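About Plerach

Welcome, and thanks for stopping by! Plerach is a small practice that helps people write, test and live with the rules that go around robot work. Shops, schools and labs come to us when they have an arm running nicely and a binder of safety paperwork that hasn't been opened in a long while, and we sit down with them (usually with a pot of coffee) and turn that binder into something a new hire can follow on the first morning.

We started out with 2 people and one rented desk. Wanda Pennington had spent most of her working life writing maintenance procedures for packaging lines, and Lindalva Pimentel was teaching robot programming to evening students who kept asking her very good questions about what they were and weren't allowed to do inside the cell. Lindalva would pass the questions to Wanda, Wanda would write long letters back, and after a while those letters had been copied and passed around so much that it seemed silly not to make a business of it. There are 13 of us now, and we still call our plain-language answers "letters."

What we do

Most of our work is on picking and handling tasks: parts in a bin, a gripper, an arm that has to go in and come out again many times a day without bumping the walls or dragging its own cables across the work. People tend to think of rules as the fence and the stop button, and of course those come first, but a great deal of good practice lives in smaller matters. How is the bin held to the table? Who is allowed to move it, and how do they put it back in the same spot? Where does the pendant go when you set it down, and does the next person know which arm it belongs to?
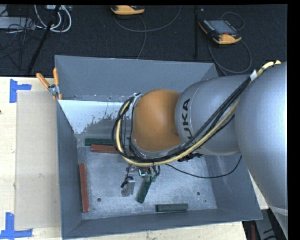 We wrote our house guide, which we named Bistis, with those everyday questions in mind. It has 6 chapters, and each one is short enough to read standing up. The chapter on cables and hoses is the one customers write to us about most, and we're rather proud of it. It asks you to jog the arm slowly through its full reach with the hose package on, watch where the slack goes at the lowest point of the pick, and write down what you saw before anyone turns the speed up. The chapter on fixtures covers clamps, table markings and how to record a bin position so that it can be checked at the start of a shift. There's a chapter on pendants too, and Wanda will happily talk about pendant storage for as long as you'll let her!

Bistis doesn't replace the published standards or your own risk assessment, and we'll tell you so on the first call. We read the standards with you, help you work out which parts apply to your cell, and then write the local rules in words your own people use.

How we work with you

A first visit takes a full day. We like to arrive before the morning shift and watch the setup from the very beginning, cold start and all, and we ask everybody who touches the cell to talk with us for a few minutes, including the folks who sweep up around it. You'll get a draft back, you'll mark it all over with a pen (please do), and we'll go again until it reads right. After 6 months we come back to see which rules are being followed and which ones have quietly been dropped, and the dropped ones usually need rewriting.

Classes and visitors

Lindalva still teaches. Her course, Costache, is open to anyone who works beside an arm, and no programming background is needed. Our sister shop in Pliltau runs the same course each February, with its own instructors and a very good lunch.

If you'd like to come by, just write or call first so we can find you a pair of safety glasses and a visitor badge. Closed shoes, please, and long hair tied back.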